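The Odds and Ends Bins, Blackburn Workroom
By the Savham gallery editor
Posted in May

The sorting room at Blackburn takes in small household things: toys, grooming items, kitchen bits, whatever comes out of the bottom of a drawer when a house is cleared. The full list for this season runs to 3,911 items. Most of them will never be photographed, and most of them don't need to be. This page covers a few of the gray metal bins and what goes in them.

The bins themselves came from Urnine, a sheet-metal shop that closed its Savham counter some years back. They are deep, with sloping walls, and they have been used hard. We bought 34 and still have most of them. The scratches on the bottom don't come out. We tried polish on one and gave up after an afternoon.

Bins are filled as things arrive. There is no attempt to match items by type at this stage, so a toy can end up next to a hairbrush and stay there until the bin's turn comes. Sorting by type happens later, on the long shelves, with the Testeo labels.

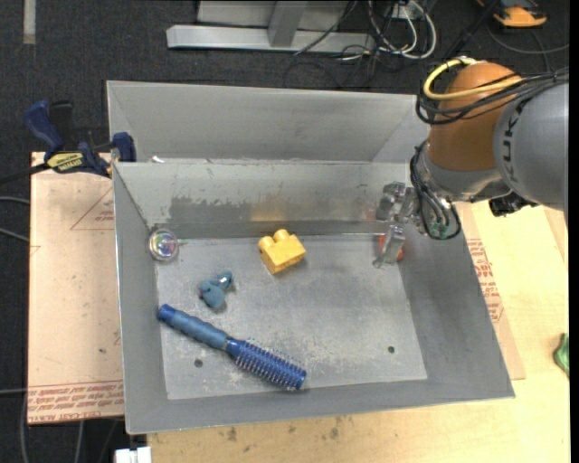 Building blocks are the most common toy on the list, with 762 logged so far. They come in single pieces far more often than in sets. Loose blocks go into the yellow, red, blue and mixed tubs, and any block with a cracked stud is set aside. Yellow is the color we have the most of. Nobody has asked for more yellow.

Brushes and combs are listed under grooming. A round brush takes up more room than its weight suggests, and it is usually laid corner to corner. Brushes with bent bristles are kept if the handle is sound – a few school drama groups take them as props.

Small toy figures get a shelf of their own. They are hard to name, so the list gives only a color and a length. If you recognize one from the shelf list, send a note and we will add the name.

Clear and shiny pieces are the slowest to log. Lids, beads, disks and parts of old packaging all look much alike until they are held up to a window. The morning is best for this, before 10, when the light comes in low across the tables. Anything with a rainbow sheen goes on the list as "clear, shiny" until somebody works out what it belongs to.

Paper scraps and bits of thread are swept out at the end of the day with a paintbrush. A damp cloth follows, then a dry one. The bins go back on the tables overnight, open side up.

The next set of pages will cover the kitchen drawer items, which fill 8 bins by themselves – mostly spoons, bottle stoppers and cookie cutters. The shelf list is at the front desk and can be read during opening hours. Items can be held for a week if you leave a phone number.

Contact the workroom | Copyright Savham Gallery Pages, all rights reserved | Back to top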